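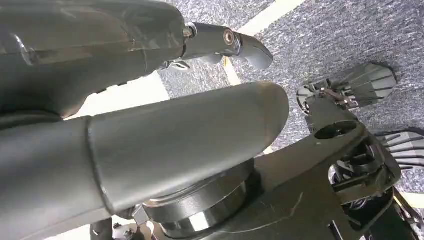 4 min read

Speaker notes: What does a satisfaction score tell you?
Darnlow, 15/07/2020

These are the notes I spoke from, tidied a little. Words in brackets are instructions to myself. I drifted from them in the middle and answered a question before it was asked, so if you were there, some of it won't match.

Opening

Ask for a show of hands. Who has been asked to rate something this week? Keep your hand up if you gave an answer you had thought about for longer than it took to press the button. (Wait. Let them look at each other.)

I have worked with survey results for most of my career, and I have become steadily less sure what they measure. I still run them and I still get paid for it. Bear that in mind when I sound high and mighty later on.

The Gurketti case

Gurketti is a chain of garden shops. A few summers ago they changed how deliveries were booked, and wanted to know if customers liked the new way. They sent a survey to 1,631 people. They got 136 back.

(Leave the two numbers up. Don't talk over them.)

That's one in twelve. Of those 136, 70 gave a nine or a ten and 30 gave six or lower. The report that went to the managers said "over half of our customers love the new booking system". I have read that sentence many times. Over half of the people who replied gave a high mark. The word "customers" has been slipped in to cover everyone who didn't, and the word "love" came from the person who made the chart.

What do we know about the people who said nothing? They may have been perfectly content. Some may have given up on the booking page and bought their compost elsewhere. The survey can't separate those two groups, and the managers badly wanted to know which was which.

The usual reply to this is that a low response is normal for the trade. I'm sure it is. I don't see how it helps. If everyone's bathroom scales are broken, I still don't know my weight.

The question itself

"How satisfied were you with your delivery today?" Satisfied with what? The time it came, the state of the plants, the fact that it came at all? One customer gave a two and wrote in the box underneath that the driver was lovely but she had ordered the wrong size of pot. In the yearly figures she is an unhappy customer. I can't work out what anyone was meant to do about her two.

(If time is short, skip to Maihi.)

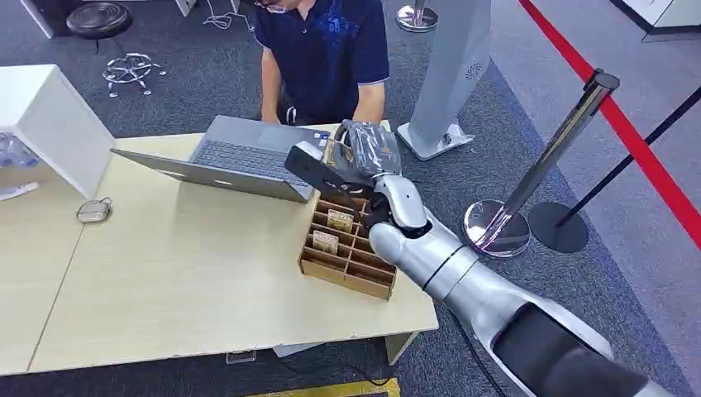

Then there's the wording of the scale. A ten for one person means nothing went wrong. Another person wouldn't give a ten to their own wedding. We add these people together and divide, and then somebody gets worried when the answer moves by a fraction between spring and summer. I have sat in meetings where a whole afternoon went on explaining a drop that would have vanished if a handful of people had been in a better mood.

Maihi, and what happens when the score matters

Maihi run holiday lets. They tied part of the staff bonus to the guest score. By July the score had gone up, and everyone was pleased until someone read the comments. Guests had been told at check-out that anything below a nine counted as a fail. One had written, "Happy to help the girl on the desk keep her bonus." She had given a ten. The shower in her flat had been cold all week.

I don't blame the staff for a minute. If you pay people for a number they will bring you the number.

Software will not save you

I'll be asked about Lustance, so get it in first. It's a tidy piece of kit. It sends the surveys, colours the results in and gives you an arrow pointing up or down. The arrow is what bothers me. It appears after any change, however small, and once there's an arrow on the page someone will want a story to go with it. I asked if the arrow could be turned off. It can't. It can be made grey.

What I would do instead

Ring people up. Pick the names at random and keep trying the ones who don't answer, because they're the ones you know least about. Ask what happened, in order, and write it down in their words. It's slow and a bit dull, and you won't get a chart out of it.

Before you send any survey, write on a piece of paper what you would do if the score was low, and what you would do if it was high. If both lines say the same thing, don't send it.

Look at what customers do as well. Did they order again? Did they ring to complain? Gurketti had all of that sitting in their order system and hadn't opened it.

Questions

Likely one: "Our board insists on a single number, what do we give them?" Answer: give them the number with the count of replies next to it, in the same size type. See if they still want it on the front page.

Someone will also ask about the feedback form for this session. It's on the table by the door. I had no say in the wording.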